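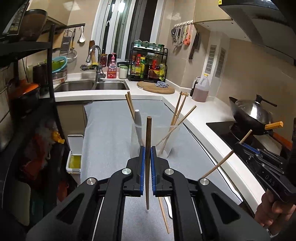 Chopsticks and utensils at the work table, Gellon Street kitchen.

Gellon Street Community Kitchen
Progress report to the Cárdenas Fund, second reporting period
Prepared by Kelly Birkett, program manager

1. Where we are

The grant pays for two things: the weekday lunch service for older residents, and the changeover from disposable to washable tableware. The lunch service has run on every planned day since the last report except for two in January, when the boiler was out and we had no hot water. We sent people home with bread, fruit and cheese on the first of those days and stayed closed on the second.

The changeover is behind the schedule in our application. The dining room is now fully on washable plates, bowls and cutlery. Takeout meals still go out in cardboard, and that will be the case until the return scheme described in section 3 is working.

2. Lunch service

We served 610 meals in January. The noon sitting fills first and the later one at 1:15 usually has open seats. We have tried moving the bus pickup back to even this out, but most of the people who ride the bus want to be home by mid-afternoon and asked us to leave it alone. The pickup is back at its old time.

The menu now repeats every four weeks. Soup is on every day. The noodle lunch was added after the comment cards came in and has become one of the busier days. It also changed what we need on the tables, as a good number of the regulars want chopsticks and a fair number want a fork for the same dish. We put out both.

Two complaints were received in the period. One was about noise from the dish room during the first sitting, and we now hold the pots back until the room has cleared. The other was about salt in the split pea soup. The recipe has been changed.

3. Washable tableware

Plates and bowls came from Lorna, the supplier named in the application, at the quoted price. Delivery was three weeks late. A few bowls arrived chipped and were replaced free of charge.

The dish machine was installed in the old pantry. The electrical work cost more than we had allowed for because the panel was full and a second one had to be put in. We covered the difference from our own reserve and are not asking the fund for it.

Wooden items are the part we have had to think about most. They do not do well in the machine, so they are washed by hand and stood up to dry. This takes staff time that was not in our plan. We looked at switching to plastic or steel chopsticks and put samples out for a week, and most people who tried them said they were slippery. For now we are staying with wood and will replace pieces as they split or roughen.

For takeout, we have agreed with the Flelon building on the next block to host a return bin in their lobby. The lids we first ordered did not seal well enough for soup. A different container is on order — same size, screw top — and we expect to start with soup only and add the main dish later. Each container will carry a deposit of 2 dollars, which the building manager has agreed to hold and pay back at the front desk.

4. Staffing

The assistant cook position has been filled at thirty hours a week. The dish room position was filled, then open again for most of December, and is now filled. While it was open the cooks did the washing up, and overtime for that month was higher than budgeted.

All kitchen staff hold a current food handler card. The county inspection in this period was passed with one note, about the date labels in the walk-in cooler. Labels are now checked at closing.

5. Budget

Food is on budget. Equipment is over for the reason given above. Supplies are under, mainly because we are buying less cardboard in the dining room. We request permission to move 1000 dollars from the supplies line to the staffing line to cover the extra hours of hand washing through the end of the grant. No change to the grant total is requested.

6. Next period

Start the soup container returns at the Flelon building.
Replace the door seal on the walk-in cooler.
Run the comment cards again, with a large-print version this time.
Get a second quote for the dining room floor — the first one came in well above what we can spend.

Receipts and the monthly meal sheets are attached separately. Please let us know about the budget line change before the next payroll if possible.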